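Checking Old Benchmark Heights with a Short GNSS Survey
22 Sep 2021 | By Effie Sutherland and Ayuba Ayaaba
Print this page | E-mail this page

Our project compared the published heights of five benchmarks between Hukbridge and Iltthorpe with new GNSS heights. The old values come from a leveling line and are given in a local datum, so a geoid model was needed before the two sets could be compared.

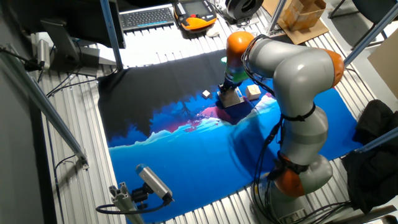 Each mark was occupied twice, on different days, with the antenna height measured before and after. The mark at Gollano had been paved over and we used the nearest reserve mark, number 406. Processing was done against one reference station.

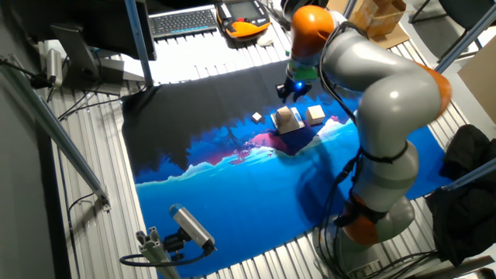
Four of the marks agreed with the old heights within the error we expected. Mark 1562 did not – it came out lower in both sessions. We checked the antenna heights and reprocessed with final orbits, and the difference stayed. Our first draft put this down to ground settlement.

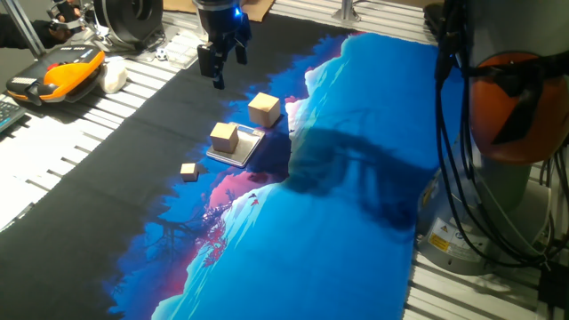 Annag Leckie wrote back that settlement was too strong a claim for a single mark, and that a leveling tie to its neighbor would have to come first. We have changed the text to say the cause is unknown. 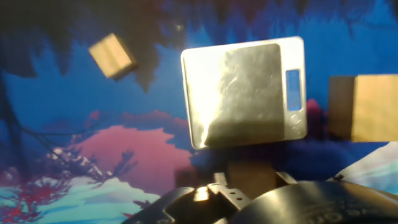 Remaining work

The leveling tie to 1562 is planned for October. Gavin Munro has the field sheets, and the coordinate files will be added to this page once the tie has been adjusted.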